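Pronlow Action Network
Checklist for the Kouris depot picket, with comments

Print this page | E-mail to a friend

Filled in Thursday by the walk-through team. Items marked OK were looked at by one of us in person. Where we only have somebody's word for it, the item says so.

1. Assembly point, Mornberg station forecourt. OK
Enough space for 50 people standing. The flyer says 132 are coming, a number that comes from people clicking a button. Plan for both.

2. Route to the depot gate. OK WITH COMMENT
The sidewalk on the canal side narrows to one person by the bus shelter. Banners have to be rolled up there. Last April we were told "it'll be fine" and two poles went into the road.

3. Police notification. NOT CONFIRMED
We were told it was sent. I asked for a copy and got a thumbs up. A thumbs up is no use to a steward at the gate. Copy needed before this box gets a check.

4. Stewards. NOT OK
The plan says 14. There are 4 names on the sheet, and one of them is also down to drive the van. Either find more stewards or cut the march and hold a standing picket at the gate.

5. Sound system. OK WITH COMMENT
Works on battery. The claim that it lasts all afternoon was not tested. Bring the megaphone.

6. Cards and papers. OK WITH COMMENT
Bring one ID and one way to pay for the bus home, and leave the rest of your wallet behind. The legal support number goes on your arm in marker. Phones die and paper gets lost.

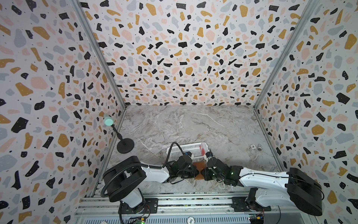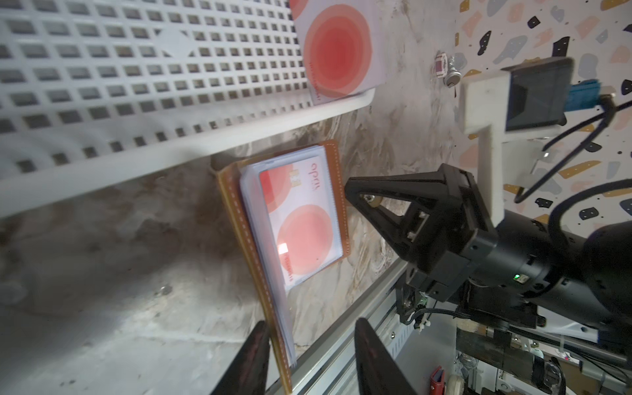 Card holder on a marbled surface (second photo).

7. First aid. OK
Kit opened and checked. Burn gel was out of date and has been replaced. Somebody had written "full" on the lid, which was wrong by one roll of tape and all the eye wash.

8. Gate and truck entrance. NOT OK
Kouris says no trucks will move while we are there. They said the same last time. Treat the entrance as live: no sitting, no strollers, no banner across it unless a steward is at each end. Anyone who wants to argue this can come and stand where the mirrors don't reach.

9. Water and shade. OK WITH COMMENT
There is a tap behind the Suva community hall. The hall says we may use it. Get that in writing, or fill the containers before we set out. There's no shade at all on the depot side after 2 p.m.

10. Access. NOT OK
The flyer says "step-free route." It has three steps, outside the closed bakery. The way around by the parking lot is flat but longer, and it needs a sign and a person at the corner. Take the words off the flyer until both exist.

11. Photos and press. OK WITH COMMENT
Ask before you post faces. Solidarity groups abroad want pictures by evening, so send them banners and backs of heads first.

12. Going home. NOT CONFIRMED
Last bus time was copied from an old timetable. Check it at the stop.

Result: not ready. Items 4, 8 and 10 have to be fixed, and 3 and 12 confirmed, or the walk-through team will not put its name to this. Send corrections to the list, with something to back them up.

Share this (14) | Comments (4) | Print this page

Contact | Copyright Pronlow Action Network | Back to top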